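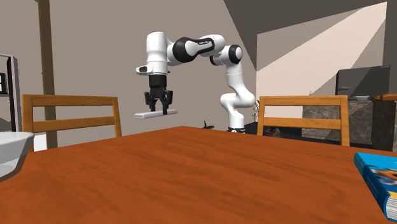 Simulator view: Skurari Robotics Club, dining room level

Section 6. Picking up the bar

By now the simulator should open without complaint and the arm should be standing behind the table. If it is lying on its side somewhere in the next room, go back to Section 2 and set the floor height again.

Before you start

Load the level called Ongart from the club folder. Do not load Ongart_old. Ongart_old has been waiting to be deleted since December and it bites.

Steps

1. Press Reset. Wait for the joint readings to stop moving before you touch anything.

2. Set the speed slider to 75. New members always try it at full speed once, so if that's you, get it over with and press Reset again.

3. Open the gripper fully and turn it until the fingers point straight down at the table.

4. Move the gripper over the middle of the white bar. The middle, please. A bar held by one end swings, and the scoring script takes a dim view of swinging.

5. Lower slowly until the fingers are on either side of the bar, then close. Stop closing when the grip light turns green. Squeezing harder earns nothing.

6. Lift straight up and hold the bar level above the table. Keep it clear of the chairs – they are solid in this level, whatever you may have heard.

7. Press Save Run and give the file a name. "test", "test2" and "testfinal" are taken.

Note: The bowl and the book are part of the level and have to stay on the table. Each one knocked to the floor costs your team 2 points. Moving them out of the way first counts as knocking, and yes, we asked.

Note: The simulator writes up to 1,000 lines of log per run. You only need the last one. If it says GRIP OK, carry on. If it says anything else, copy it into the team notebook before you close the window.

CAUTION: Never send a saved run to the real arm in the Broltport workshop without a mentor in the room. The simulated table forgives everything. The real one has dents.

CAUTION: Do not change the gravity setting. It was funny the first time.

If the bar slips

Check that both fingers are touching it, then lower the lift speed and try again. If it still slips, your copy of the Corkach grip file is probably out of date. Download the June 2023 version from the club page, restart the simulator and begin again at step 1.

Next: Section 7, Putting the bar down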